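長くなりそうなので連投します。Plasusのアーム用スターターキット、11月に届いてからずっと触っていて、ようやく感想を書けるくらいには仲良くなれた気がします。買おうか迷っている方の参考に少しでもなればうれしいです。

先に立場を書いておくと、自腹です。正確に言うとうちの小さな研究室の予算なので自腹というのは変ですが(笑)、Plasusさんからは何ももらっていません。代理店のSalminenさんには質問メールを山ほど送ってしまい、むしろこちらが何かお渡ししないといけない立場です。

キットの中身は、制御用のソフト一式、二本指グリッパーの取り付け金具、キャリブレーションの手順書、それから6か月の遠隔サポート。アーム本体は別なので、ここは要注意です。商品ページの写真だけ見ると全部入りに見えるんですよね。私も最初そう思って、一瞬「安い!」と叫びました。

で、うちで何をさせているかというと、食器の片付けです。工場の部品みたいにきれいに揃ったものなら他にも得意な製品がたくさんあると思うのですが、皿とかスプーンとか、薄くて、つるっとしていて、傾けると中身が滑るもの。こういうのがどこまで扱えるのかを知りたくて選びました。

緑のトレーの上で、白いお皿を縁からつまんで、プラスチックのスプーンを2本のせたまま傾けているところです。スプーンはピンクっぽいのと黄色。色は完全に私の趣味で、手元にあった中からかわいいのを選びました。 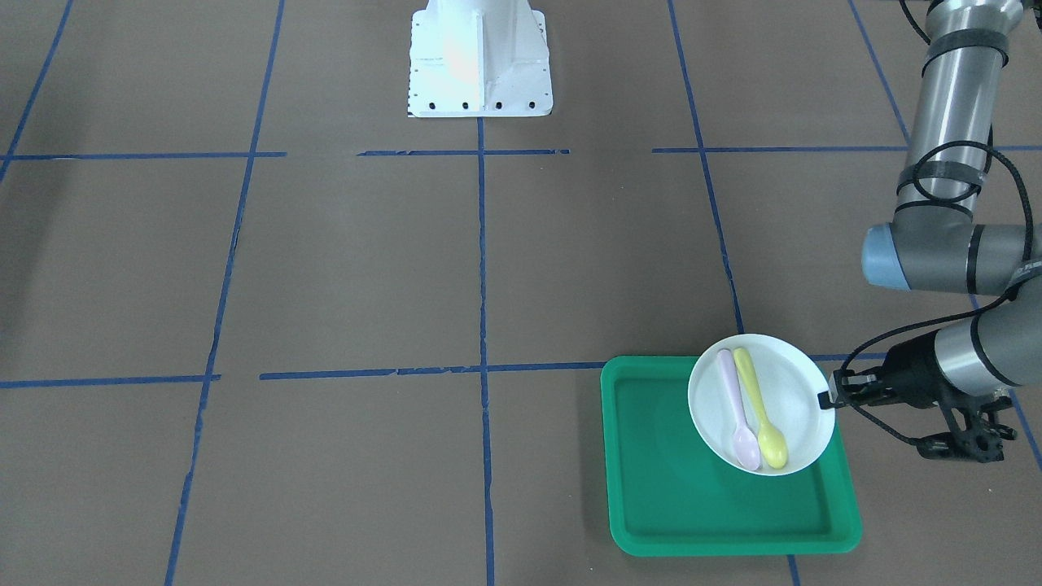

縁つかみの設定は、手順書だと後ろのほうの付録に小さく載っているだけなんです。もったいない。ここがこのキットでいちばん良いところだと私は思っていて、指を閉じる力を段階で選べて、途中で皿の角度が変わったときの追従もわりと素直です。以前使っていたBrilenのソフトだと、この調整のために毎回スクリプトを書き直していたので、画面のスライダーだけで済むのは本当にありがたいです。夜中にスライダーを動かしながら「おお…」と声が出ました。

力の段階は8まであります。うちの皿だと真ん中より少し弱めが落ち着きました。強くすれば安心かというとそうでもなくて、薄い縁だと皿がくるっと逃げることがあるんです。このへんは手順書より、サポートのPoul Vestergaardさんに教わったことのほうが役に立ちました。英語のやりとりですが、とても丁寧な方で、こちらのつたない文章にも必ず図をつけて返してくださいます。

ただ、褒めてばかりでもいけないので困ったところも書きます。まずケーブル。肩から手先までの取り回しは完全に自分任せです。固定用のベルトくらい同梱してほしかったなあ。手首を大きく回す動きを入れるときは、たるみを多めに取っておかないと心配で、最初の週はほとんどケーブルのことばかり考えていました。

それからエラー表示。2128という番号が出て止まることがあって、説明を引くと「動作範囲を確認してください」としか書いていない。どの関節の、どっち向きの話なのか! Salminenさん経由で聞いたところ、手首の角度が限界に近いときに出るものだそうです。同じ番号で検索してここにたどり着いた方、まず手首を疑ってみてください。

もうひとつ、位置合わせのこと。キットの推奨では専用の印刷シートを敷くのですが、うちは作業面に青いテープでマス目を作って、それを目印にしています。シートだと端がめくれてくるし、濡れ物の練習をしたあとに張り替えるのがつらくて。テープなら傷んだ一本だけ貼り直せばいいので、気楽なんです。

手先のカメラから見るとこんな感じになります。テープが交差しているところを基準点にしています。
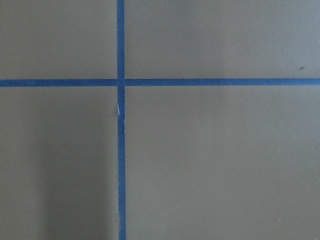
Plasusのソフトは専用シート以外の目印も受け付けてくれて、交差点を画面でクリックして登録するだけでした。これ、商品ページのどこにも書いていないんですよ。もっと宣伝すればいいのに。登録できる点は50までで、うちのような床一面の使い方だと余るくらいです。

ただし貼り方は大事で、テープの幅がそろっていて、継ぎ目がなるべく交差点から離れているのが理想です。私は几帳面なほうではないので、継ぎ目が変なところに来てしまった箇所がいくつもあります。そういうところは登録するときに拡大表示にして、テープの縁ではなく中心線の交わるあたりを選ぶようにしています。拡大表示は右クリックのメニューの中。ここも見つけるまでに数日かかりました。

同じキットを使っているNiilo Koivistoさんは、マス目をもっと細かくして、区画ごとに「ここは皿」「ここはカトラリー」と役割を決めているそうです。なるほどと思って真似しかけたのですが、テープを買いに行くのが面倒で止まっています。寒いので…。

サポート期間のことも少し。6か月は長いようで、最初のひと月は設置と机の配置換えであっという間に過ぎます。しかも期間は登録日からではなく発送日から数えるので、アームの納品が遅れそうな方はキットの発送日を後ろにずらしてもらうのがおすすめです。うちはそれを知らずに、箱のまましばらく棚に置いていました。ああ。

Fistitzの同じような価格帯のキットと迷った話もよく聞かれるのですが、あちらは吸着が中心で、うちの用途には合わなさそうでした。平たい箱や袋ものが多い職場なら、あちらのほうが楽かもしれません。触ったのは展示会での短い時間だけなので、ここは話半分で読んでください。

まとめるのが苦手なので点数はつけませんが、割れやすそうなもの、形の微妙なものをゆっくり丁寧に動かしたい人には合うと思います。速さを求める人はちょっと待ったほうがいいかも。次の更新で速度まわりに手が入ると聞いているので、それを試したらまた書きます。

あ、手順書の日本語版、2021-01-20付の改訂で付録の縁つかみの図が大きくなっていました! 古い版を印刷して使っている方は、付録のところだけでも差し替えておくと見やすいです。ケーブルの項目は、相変わらず半ページでした。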